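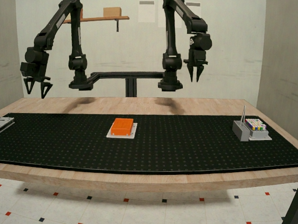 Damow Drag Racing Association
Minutes of the Rules and Schedule Meeting, February

The meeting was called to order at 7:00 p.m. in the clubhouse at Skollano Raceway Park. A quorum was present. The minutes of the previous meeting were approved as circulated, with one correction: the entry deadline for the Super Street class is noon, not midnight.

1. Schedule

The chair presented the draft schedule for the coming season. The Gorkar Bracket Series will again open the year. The request from Tuominen Dragway to move its points race from June to August was discussed at length. Members from the northern chapter objected that an August race would fall too close to the divisional event and that many teams would have to choose between the two. The chair noted that the Tuominen track surface is to be reground in May and may not be ready by June. Moved and seconded that the race be moved to August. Carried, with 2 opposed.

2. Track preparation

The track manager reported that the starting line and the first 60 feet were scraped in the fall. The left lane has a low spot just past the tree, which will be patched before the first test session. Traction compound has been ordered. The association was asked to remind racers that burnouts across the starting line are not permitted in the street classes.

3. Tech inspection

It was agreed that helmets will be checked at the gate as well as in the tech lane. Expired belts will not be accepted under any circumstances, including for a single time run. A proposal to allow drivers to carry one tech card for both days of a two-day event was approved. The card must be shown again after any engine change.

A proposal to combine the two motorcycle classes was tabled. The motorcycle representatives will bring a written recommendation to the next meeting.

4. Finance

The financial report was received. The balance in the operating account is $1,067. The entry fee for the bracket classes will remain at $40. Payment for the replacement timing cable was approved, subject to receipt of the final invoice from the supplier. The question of a higher purse for the junior classes was deferred until sponsor commitments are known.

5. Other business

A complaint concerning generator noise in the pits after 10:00 p.m. was read into the record. The existing quiet hours will be printed on the gate handout. Members asked that the return road be better lit for night races, and the track manager agreed to obtain a price for two additional light poles.

There being no further business, the meeting was adjourned at 8:50 p.m. The next meeting will be held in March at the same location.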